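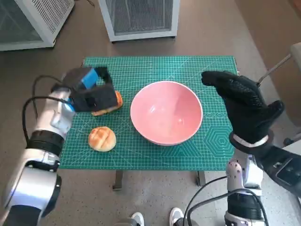
Pineapple-style buns and a pink ceramic bowl on a green cutting mat. Credit: Pledum

PLEDUM BRINGS BACK ITS SPRING BUN TABLE WITH A NEW BAKING CLASS AND LONGER HOURS

FOR IMMEDIATE RELEASE — March

Pledum, the neighborhood baking studio on Ouellet Street, will reopen its Bun Table this month, and this year there is more of it. The program now runs 13 sessions, up from last spring, and adds an evening class for people who have never worked with yeast dough before.

The Bun Table is all about one kind of baking: soft, round buns with a sugary top that cracks into a crosshatch as it bakes. Most people know them as pineapple buns, a name that comes from the look of the crust (there is no pineapple in the classic recipe). Students mix the dough, chill the topping, score it, and then spend the last part of class on serving, which has turned into a favorite with regulars.

"I love the moment when the tray comes out and everybody leans in to see how their tops cracked," said Brittany Bergeron, who runs the studio and wrote the class recipe. "No two come out the same. Some are pale, some are really dark and crunchy, and people get so attached to theirs — they don't want to trade!"

Bergeron spent much of the winter working on the topping. The new version uses a little less butter and a longer rest in the refrigerator, and she says it is easier for beginners to roll out without tearing. Students get the recipe on a printed card to take home, along with notes on freezing the dough.

The serving portion of the class keeps things simple. Buns go from the tray to the table, and from the table to a bowl big enough to share. Students are welcome to bring a favorite bowl from home, and plenty of them did last year.

Sessions last 3 hours and are open to adults and to kids who come with a grown-up. Afternoon classes start at 2 p.m. The evening class, held in the back kitchen at Brendum Hall next door, starts at 6 p.m. Flour, sugar, and all other ingredients are included, and aprons can be borrowed at the door.

There are 118 places in all this season. Sign-up is open now at the studio counter, 9 a.m. to 4 p.m.

Media contact:
Brittany Bergeron, Pledum
Ouellet Street, front entrance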